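# Chapter 4: Making the Bed

Bed making is usually the first task given to a new member of a housekeeping staff, and supervisors often judge the rest of a room by it. At the Panport training residence, where many of the procedures in this book were tested, trainees spend 17 hours on the subject before they are assigned rooms of their own. This chapter covers the fitted sheet, the pillows, and the surfaces close to the bed.

## 4.1 The Fitted Sheet

A fitted sheet is held in place by its corners. The corners at the head are put on first, and the one beside the headboard deserves the most care. A padded headboard leaves little space for the hand, and cloth tends to gather there in folds even when the middle of the mattress is flat. 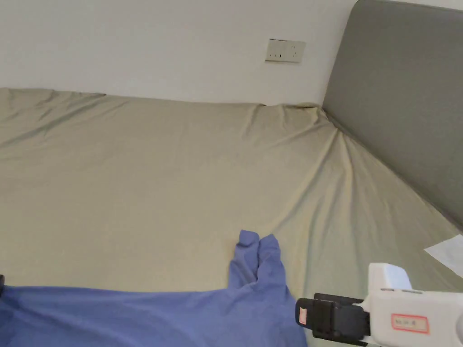

Small puckers at a tucked corner are acceptable. Long creases that run toward the center should be smoothed outward with the flat of the hand, then drawn down over the side of the mattress. Papers and other loose articles are removed from the sheet before this is done. Any paper with print or writing on it is kept for the guest — it is never treated as trash.

The Meng Laundry Manual recommends that sheets be rotated in sets, so that wear is shared evenly. Sheets that no longer hold at the corners are withdrawn from use and entered in the linen book (see Chapter 9).

## 4.2 Pillows and Personal Articles

Pillows are shaped after the sheet is finished. A pillow that has been folded over is opened to its full length, shaken by its short end, and laid flat before its cover is straightened.

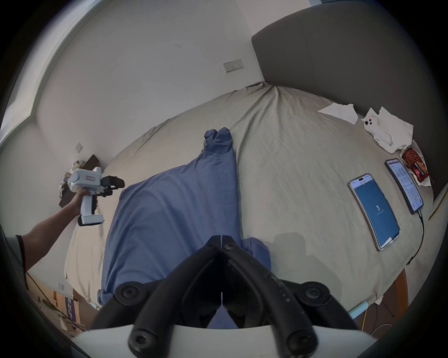

Used tissues are discarded. Phones, phone cases, and similar articles are moved to the nightstand, and crumpled papers already there are left for the guest to sort. Boxes on the floor may be shifted to clear a path to the bed, but they are not opened.

Houses in the Komuleck group allow up to 17 minutes for a large bed. Trainees should expect to need longer during the first 2 weeks.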